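The Long Way to a Basket of Fruit

Teaching a machine to put groceries away takes a great many repetitions, and someone has to supply them

Sunday, August 18, 2019

The task sheet at Clastaton fits on half a page. Pick up the fruit. Place it in the basket. Move the basket. Return everything and begin again. A trained operator gets through one pass in well under two minutes, and each pass is stored as an episode: joint positions, gripper opening, and the colour video from every camera on the rig, all on a common clock.

Clastaton is a data collection program run out of a converted warehouse in Marnside. It does not build robots and it does not train the models that will control them. Its output is demonstrations, recorded under human control and delivered in batches of 1000 episodes. The customer's learning system takes the camera views as input and is trained to reproduce the motions the operator made in response to them.

The quality of the result depends heavily on how the episodes differ from one another. A policy trained on a single lemon in a single spot will learn that spot. Clastaton's protocol, known internally as Sayegh, therefore treats variation as something to be scheduled. Object positions are redrawn before every episode. The basket is rotated or shifted on a fixed rota. Items that have no part in the current instruction stay within view, so that the system is obliged to learn which ones to ignore.
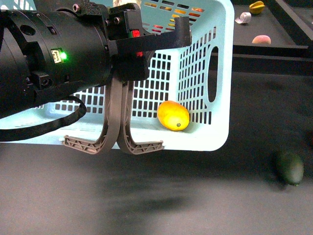 Grasping the fruit is the part of the job most visitors ask about, and it is largely under control. Compliant fingers bend around a curved surface and forgive a few millimetres of error in the approach. Baskets are less forgiving. A perforated wall offers dozens of openings in which a fingertip can lodge, the rim flexes under load, and the centre of mass moves whenever the contents roll. Of the 676 episodes rejected in April, the largest share came from basket handling, and most of those were judged to have failed at the moment of release.

Two lifting strategies are permitted under Sayegh. In the first, the fingers close on the rim from above. In the second, they are lowered into the basket and spread until they bear on the walls, and the load is carried by friction and by whatever purchase the tips can find in the grid. The second is slower to teach but tolerates a wider range of starting angles. Neither keeps the basket reliably level, and the protocol does not ask for that when the basket is empty.

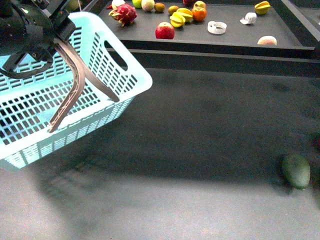 The gripper holds an empty basket clear of the floor. A single green fruit lies to the right.

Operators are told to correct mistakes on the recording and not to restart. An early version of the protocol called for clean episodes only, and the policies trained on them were competent until something slipped, at which point they had no examples to draw on. Recovery episodes, in which a grasp is missed and tried again, now make up a set fraction of every batch. They are tagged separately so that a customer can weight them or leave them out.

The tagging is done in Allel, a review tool written on site. A reviewer sees all camera streams side by side and marks the start and end of each subtask: approach, grasp, lift, transport, release. Disagreement between two reviewers on a boundary by more than 8 video frames sends the episode to a third. Grasp boundaries seldom cause trouble. Release boundaries do, as an opening gripper and a settling object can overlap for some time.

Camera placement has its own section in the protocol. An overhead or head-mounted view gives the layout of the work area but is often blocked by the arm at the point of contact. A wrist view keeps the fingers and the target together for most of the approach, at the cost of a background that moves constantly.

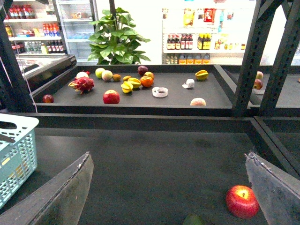
That moving background was once regarded as noise. Collection in the first months took place against plain grey curtains, and the resulting policies degraded sharply when the curtains were drawn back. The program has since moved to furnished settings, with stocked shelving and ordinary room lighting, glare included. Training takes longer to converge. Performance in unfamiliar rooms has improved in every comparison the program has run.

Wear is logged as well. Gripper fingers scuff and fray at the edges, and worn material changes both the appearance of the hand and its friction. Pads are inspected every 36 hours of operation, but a moderate degree of wear is kept in the data deliberately. A robot working in a shop will not have new fingers each morning.

The next protocol revision adds bagged produce. Mesh bags of onions are already in trials, and the rejection rate is high.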